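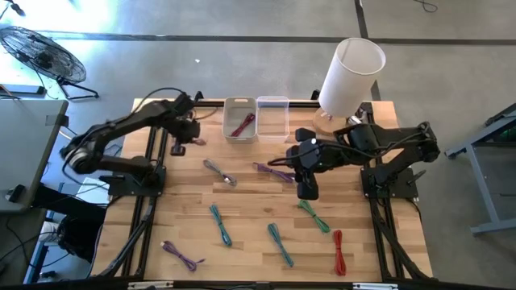
What does a robot arm learn from if no one writes the moves out for it?
From people doing the job with the arms, over and over, while the joint positions and the camera views get saved together. The model trains on those recordings and then tries to produce the next bit of motion itself.

OK so that was the one-line version I got at the door. Notes from the Trostow lab open afternoon, 25th November, typed up fast on the train home before I lose it all. Apologies for the shorthand.

Getting in: sign the sheet, sticker on your jacket, bags in the lockers. Coffee was gone by the time my group went through. We were the second tour, mostly people from small shops plus a couple of students. I went for work, we pack spare parts kits and the wiring is what kills us every time.

First stop was the cable bench, and I could have stayed there all afternoon. Two black arms on a butcher-block top, black rails round it, coiled cables all over the wood in different colors. Gray bin at the back with a dark red coil in it, clear bin next to that. Task is called Peixoto, no idea why. Pick up a coil, put it in a bin. Sounds like nothing. A cable isn't a box though, it sags, it springs open, it hooks the one beside it, and it never lies the same way twice.

The question they're working on: if you can only afford so many recordings, what should be in them? Their old set was 2000 demos, done tidy. Coils well apart, same lamp in the same corner, operator told to start again if a grasp went wrong. The new set is 2731, and the extra ones are all messy on purpose. Coils near the table edge, connectors pointing every which way, and the part I liked, the fumbles left in. Operator drops it, goes back, gets it again, and the whole thing stays in the recording.

Result, from the poster: 242 test runs for each model, same starting layouts for both. The tidy model had a bad habit of missing a coil and then carrying on to the bin with an empty gripper, opening up over it like it had delivered something. The messy one mostly goes back for a second try. I didn't copy down the success rates, my pen died, and the poster isn't online yet. The gap was biggest on coils near the edge and small on ones in the middle of the table.

Someone asked the obvious thing, is it the fumbles or is it just more data? Good answer I thought. They trained a third model on the new set cut down to 2000 so the sizes match. It still beat the tidy one but by less. So some of each. They haven't seperated out the fumbles from the odd layouts yet, that's planned for February.

Other stuff I scribbled down:

Falteck is the name of their recording software. Takes both arms and all the cameras and keeps them on one clock. They spent longer on the clock problem than on the model, apparently. If the video lags the joints even a little the gripper closes late.

Operators work 55 minutes then swap. Past that the demos get sloppy in a way that doesn't help, slower and with a lot of hovering.

Coil size matters less than I'd guessed. Connectors matter more. A metal end has weight and pulls the coil around when you lift from the far side.

No force sensing in the fingers on this setup. It all comes from the cameras and the joint readings. I asked whether it knows it has hold of something, and the answer was sort of, from how far the gripper closed.

Second arm: does it help? For one coil, no. For two that are tangled, they think yes, one holds while the other pulls. No numbers on that so I'm leaving it there.

Second stop was Atedby, which is the bag opening project, different room. Too crowded, couldn't hear a thing. Got a leaflet. Same recording method as far as I can tell, and thin plastic sounds even worse than cable.

Would I buy one for the shop? Not this year. Speed is well behind a person and our cables come in tied, so half of the problem is different anyway. But I'm going to look at how we lay parts out on the bench, and I want to know what happens when they try tied coils. Put my email on the list for the spring tour. If you go, take the early slot and go to the cable bench first, and park behind teh building, the front lot is permit only.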